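Shelf stocking still a job for people, says Noltton developer
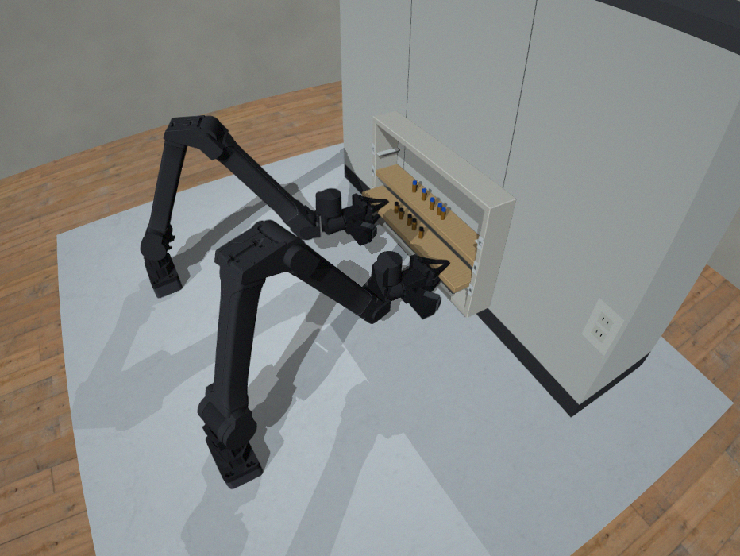
Aliki Zacharopoulos has spent two years trying to get robot arms to tidy a shelf, and she does not expect to see one in a shop soon.

"Moving a small bottle sounds easy," she says. "Then it tips over and takes its neighbour with it."

At Noltton, her team ran 74 simulated trials in February. The arms finished 19 of them without help.

"A teenager on a first shift would do better," she says. Folding laundry is further off – "years, I'd say" – but she thinks wiping counters could come sooner.

Her own kitchen is still cleaned by hand.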